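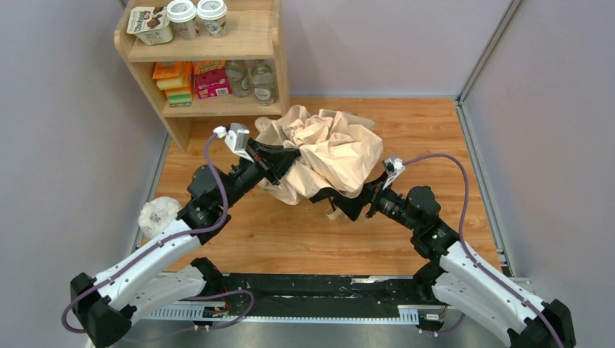 Our department assembles welcome boxes and gift parcels for corporate clients, and management has confirmed that automated stations will be introduced on the packing line in November. I supervise 18 employees on the day shift. The station intended for us has two arms working over a wooden tabletop, and its first duty will be handling the soft beige wrapping material, held between two grippers as it is at present in the picture. Snacks and drinks will continue to be taken from the shelf by staff. Several members of my team have asked whether their job descriptions must be rewritten, and whether the hourly target of 35 parcels will still apply to them. I would be grateful for guidance from anyone whose workplace has completed a similar change.
Posted by Packing Supervisor, Skisinen

Hannelore Imhof
I coordinated staff relations at the Quintanilla site when wrapping was automated there. I would advise you to settle the question of targets in writing before the first station is switched on. An hourly figure set for a person working alone does not carry over to a person who shares the work with a machine, and we suspended ours for the first 30 working days.
Job descriptions did require revision. Clearing a jam, stopping the arms and recording a fault were new duties, and each was listed together with the training it required. Employees who preferred to remain at hand packing were permitted to do so, although fewer such places were available by the second year.
Please also consider who answers for a badly wrapped parcel. At our site this was left open, and the packers were blamed for folds they had not made. A separate column on the fault sheet resolved the matter. Paid training time should be agreed at the same meeting.

Clorketus Warehouse Staff
Ours did more than 1000 parcels before anyone was properly shown the stop button. Ask for that first. The targets went up later on, so get yours on paper.

Jilalik Office
Kindly refer to your employee handbook, as the rules on changes to duties differ from one employer to another. Your personnel office should be able to provide the current version.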